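Clustow Sim Forum > Tasks and Rollouts > Bowl stacking fails at the grasp

wemgate_user
Posted 2022-10-02

I have a bowl stacking policy that did well in September and now fails most of the time. Task is three bowls, with a striped plate and the drawer cabinet left in as clutter. It trained for 2000 episodes. Over the last 18 rollouts it finished 2. In the rest the fingers slip off the rim or shove the bowl. No errors in the log. Stills from the right arm, not in time order:
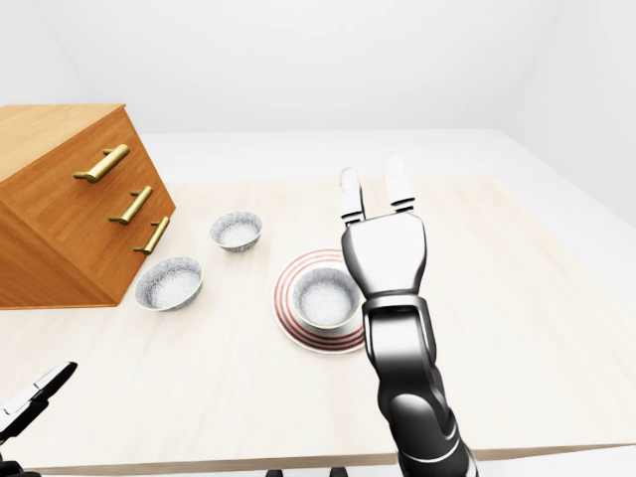
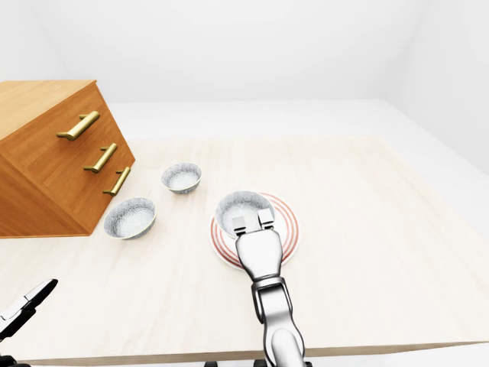
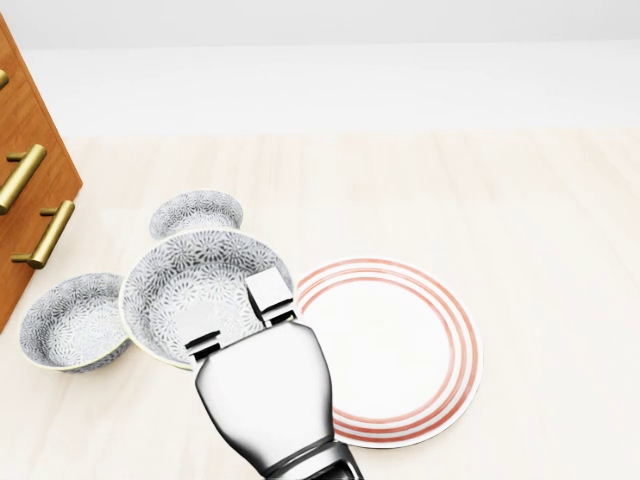
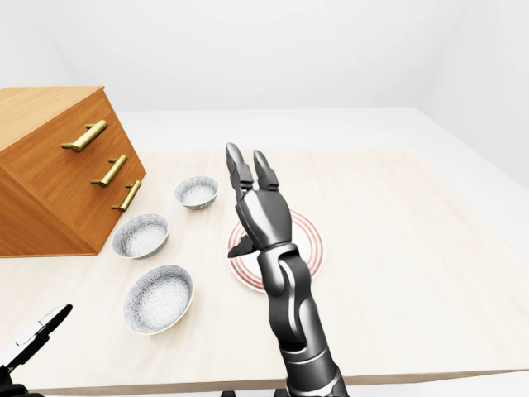
Re: Bowl stacking fails at the grasp

Ibsa Tekleab
Check your contact settings before you blame the policy. Thin rims are bad for this. If the collision mesh for the bowl is a convex hull, the inside is solid as far as the physics is concerned, and a finger can't get in there.

wemgate_user
It's decomposed, not a hull. The third still has a finger inside the big bowl.

Ibsa Tekleab
OK, then friction. What did you change after September?

sin_dresitz
I don't agree that it's friction. In the second one the bowl on the plate has the fingers over its front rim, so the approach is fine there. I would look at the plate. A bowl sitting on it is higher than one on the table, and if your resets never put one there the policy hasn't learned that height.

Ibsa Tekleab
That would explain the plate cases. It wouldn't explain slipping on a bowl that's on the table.

Ka-ming Chiu
We had the same thing on Dresitz. The gripper force limit went back to default after an update. Print it at load and compare with your old config.

wemgate_user
Old config has the limit set, new one doesn't have the line at all. Putting it back and rerunning with seed 1582. I'll also add plate starts to the resets.

sin_dresitz
Do those one at a time or you won't know which one fixed it.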